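The village of Husthorpe has one bus, and the bus has opinions. It is due at 3 on Tuesday and has, on occasion, come on Tuesday.

Tamunoemi Okeke moved there to write a novel and instead learned the timetable by heart, which she calls the better plotted of the two. 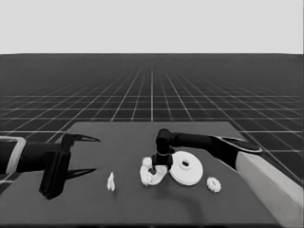
She was 97 pages in when the council swapped the paper schedule for a new one with 400 footnotes. Footnote 98 says the bus stops at the bakery "by arrangement." With whom, it doesn't say. The baker thinks it may be him.

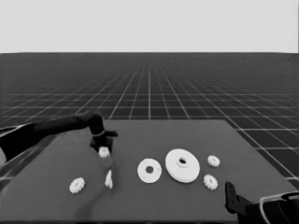 Salamatu Obi, who drove the route until October, always arranged it by waving a bun out the window. The new driver has yet to be seen with a bun. Okeke walks to Fevinero now, mostly uphill, and gets there ahead of the passengers.

Comments

haruna_hills: We have the same bus. Maybe it's literally the same bus and that's where it goes.

Old Tusano Road: Footnote 98 used to be footnote 12. I wrote to them.

P.K.: Did she finish the novel?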